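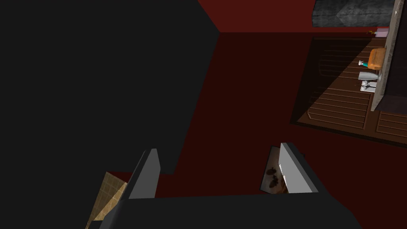
When I finally get Zuweira Ayaaba on the phone she's eating toast, and she apologises for the crunching. "I can't stop," she says. "Six months of playing a rower and my body still reckons it needs a second breakfast."

The film is Wamska, out in March, and she plays the stroke seat in a women's eight that falls apart a season before the biggest race of its life. I'd assumed she grew up around boats. Nope! She grew up a long way from any river and had been in a rowing shell exactly zero times before her audition.

"I told them I could row," she says. "I meant the machine at the gym. Nayeli worked that out in one morning."

That would be Nayeli Ccori, the director, who rowed at uni and wasn't going to put up with actors flapping their oars around. She packed the cast off to a training camp at Dokport for 13 weeks, with coach Édgar Paucar yelling at them from a dinghy. First session on the water was 5:30 am.

"Édgar doesn't do compliments," Ayaaba says. "I got one 'better' from him the whole time and I rang my mum about it."

I row a bit myself (badly, in a masters crew with no ambitions whatsoever), so I had to ask about her hands.

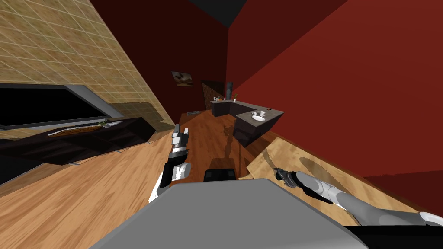 "Oh mate, disgusting," she says, laughing. "The make-up team had all these fake blisters ready to go and they went straight back in the box."

Her favourite scene is the erg test, where her character has to hold her rate while Yurani Guzmán, who plays the cox, screams numbers at her. They shot it in one go. I asked if she was acting by the end of it — "Not even slightly. I'd forgotten my lines. The swearing in there is mine."

She kept a training log, too, and reads me the last line of it: 3,872 minutes on the water. "That's in the boat, not carrying it. Carrying it should count double."

So has she kept it up? There's a long pause and more toast. "I've joined a club near home. I'm in the novice four, seat two, and the woman behind me is 61 and tells me I rush the slide."

Does she?

"Every stroke," says Ayaaba. "But I'm working on it, and we've got a regatta coming up, so come and watch. Bring a thermos, it's freezing down there."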